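Ullora Riding Yard
Minutes of the winter meeting of horse owners and riders
Held on Thursday, December 5, 2024, at 19.00, in the tack room

Present: Hernán Puma (in the chair), Liesbeth, Owain, Marjut, Dorota, Fenella, Mr Okafor for the two ponies in the lower stable, and myself for the notes.
Apologies: Ingrid, and the parents of Toby.

1. Notes of the last meeting

The notes of the July meeting were read and accepted with one correction. Under the point about the water troughs it was written that the trough in the long field would be moved to the gate. It should say the trough in the short field. Dorota asked that this is corrected also on the copy on the door, as people are still asking her about it.

2. Winter turnout

The fields are now very soft and there was a long talk about this. The short field is closed from Monday until the ground is better. The long field stays open for those horses which are quiet together, in the mornings only. Liesbeth has made a new list of the groups and it hangs beside the feed board.

Owain was not happy that his mare goes out with the geldings. He said that she came in twice with marks on her quarters and the last time also without a front shoe. After some discussion it was agreed that she changes to the group of Aneck and the grey pony. Marjut, who owns Aneck, has no objection, but she asked that they are first put beside each other with the fence between them. Owain and Marjut will do this at the weekend.

Fenella asked if horses may use the sand school for turnout when the fields are closed. The answer is yes, but with the following conditions: no more than two horses at the same time, no hay on the sand, and the owner picks up the droppings before going home. The school is not for turnout when somebody has a lesson booked, also if the rider is late.

3. Hay and bedding

The hay from Birnmont has arrived and is stored in the big barn. We have 634 small bales, which is enough until the grass comes if everybody takes only their own part. Last winter some stables had extra nets in the evening without writing it in the book, and in March we had to buy at a bad price. Please write every extra net in the book, also a small one.

Dorota said that a few bales at the back of the stack smell dusty. These are put to one side and must not be fed. She will telephone to Birnmont and ask if they take them back. For horses that cough, hay should be soaked, and the soaking tub must be emptied after use, because in frost it becomes one big piece of ice and then it is no use to anybody for a week.

Shavings: the price per bale stays the same until the end of the winter. Mr Okafor would like to try straw pellets for the ponies. The meeting saw no problem, as long as they go on the correct side of the muck heap.
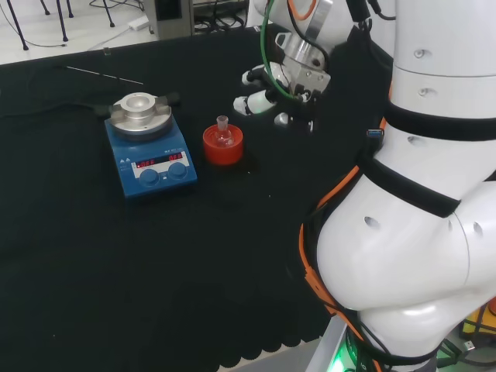

4. Electricity and the closing round

The electricity bill for the autumn was higher than last year, and Hernán Puma has checked the meter readings himself. The biggest part comes from the two heaters in the tack room and from the lights of the sand school. On some evenings he found the heaters still on when he came for his late round. He said that a clear sign makes a big difference: on the blue hotplate stirrer there are two small red readouts, one over each knob, and both of them say OFF, so one look from the door is enough. Our heaters have a grey switch with no light, and in the evening it is difficult to see in which position it is. Fenella proposed a plug with a timer for both heaters, and this was accepted. The timer will stop them at 21.30. Who needs heat later than this can press the button for one more hour.

The closing round is from now on the duty of the last person in the yard, not only of the person on the evening list. The round is: heaters, kettle, lights of the school, barn door, both gates. There will be a paper beside the door with a place to sign.

5. The sand school

The surface is now seven years old and in the corner at the letter A the base is coming through. Liesbeth showed where it is worst. Riders have started to cut this corner, which is understandable, but now there is a second deep track inside the first one.

Two ways were discussed:

To fill the corner and harrow the whole school more often. The sand for this would cost 200 pounds with delivery, and we would do the work ourselves.

To take off the full surface, repair the base and put new sand and fibre. Owain had asked for a price, but the firm wishes first to come and look. It can be done in summer only.

It was agreed to do the first one before the end of the month and to keep the second for the next meeting, when we have the price. Marjut asked that it is written in the notes that she has said already for two winters that the drain behind A is blocked. Owain will look at the drain before the new sand is put, otherwise the sand goes the same way as the old one.

Rule for the harrow: the quad bike must be parked back under the roof with the key in the office. Jumps are taken off the track after each session. Poles left on the ground in frost are now stuck there until it thaws.

6. Winter dressage series

The series will again have three rounds and all of them are at home. The tests are walk and trot, Preliminary and Novice. The judge of last winter is willing to come again for the first two rounds, and for the third we are still looking. Entries are written on the list in the tack room or sent to Liesbeth by message, and they close on the Wednesday evening before each round.

Riders from outside are welcome if they bring the vaccination passport of the horse. Parking is on the hard ground beside the barn only – last year one lorry went on the grass and we needed the tractor of the neighbour to get it out.

There was a question about plaiting. Plaiting is not necessary, but horse and rider should be clean and the hat must be to the current standard. Toby may ride with his mother at the letter C, as he still forgets the test after the first circle.

Fenella would like to have a small class to music. Opinions were divided, mostly about the loudspeaker and the young horses. She will try it on one quiet afternoon with Aneck and the older mare and tell us how it went.

7. Farrier and dentist

The farrier, from Taşdemir, comes every sixth week as before. He asks for three things: that the horses are in and have dry legs when he arrives, that someone is there to hold the young ones, and that he is told before about any horse that has become difficult. The last time he waited a long time for two horses to be brought from the field.
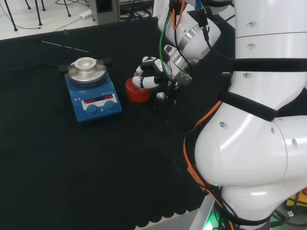 He also offers studs for those who want to hack on the road in the frost. Owners should order them before his next visit, as the holes must be made when the shoe is new. Mr Okafor prefers to have the ponies without shoes until spring and the farrier agrees with this.

The dentist can come in January if at least six horses are on the list. The cost is shared for the travel and each owner pays for the own horse. At the moment there are four names.

8. Hacking and the road

The forest track is closed by the owners for wood cutting. The signs are not very clear from our side, so please do not follow the old blue arrows, they lead directly to the machines. Until the work is finished we have only the lane and the way around the reservoir.

Everybody on the lane must wear a bright vest, and after three in the afternoon also a light on the outside leg. Children do not go on the lane alone. Dorota has two spare vests in the grooming box and asks kindly that they come back to the same box.

9. Money for the school surface

We have now 1000 pounds put away for the new surface from the series, the summer camp and the sale of the old jumps. The hot drinks and cakes at the October clear round gave 96 pounds, with thanks to Ingrid, who made nearly all of it. The sand for the corner is not paid from this money but from the normal yard account, so that the surface money stays together.

Hernán Puma said that the livery price will not change before April. He will write to all owners in February if it must go up after this.

10. Other points

The rug line in the passage is full. Rugs which are not used must go home or in the owner's own box. There is a green stable rug with a torn breast strap that has no name in it.

Dogs: on the lead in the yard, also the friendly ones.

The padlock of the bottom gate has a new number. Ask Liesbeth, and please do not put it in the group chat.

Marjut is looking for somebody to share the exercise of her second horse on two mornings in the week. The person must be confident in canter and not too tall.

Tasks from this meeting

Owain: drain at A, price for the new surface, introduction of the mare with Marjut.
Dorota: telephone to Birnmont, correction on the door copy.
Fenella: two timer plugs, trial with music.
Liesbeth: entries for the series, third judge, order of sand.
Hernán Puma: paper for the closing round.
All: names for the dentist on the list before the holidays.

The meeting was closed at 20.50. The next meeting is in the first half of March, and the day will be written on the feed board.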